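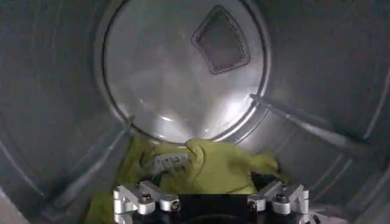 The Wiltside Rules are a set of good-practice rules for robots that handle household and store goods. They were first issued by Troritell in May 2024 and have 10 sections. Section 3 limits grip force on cloth inside a dryer drum. 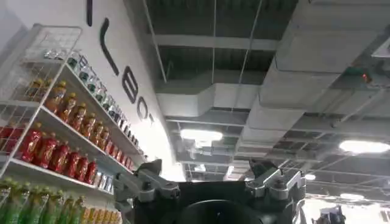
Dindemgate Robotics Standards Team

Section 5 covers shelved goods – mainly bottled drinks on wire racks – and calls for open fingers on approach. Yensuk adopted both sections but left out the rule on logging dropped items.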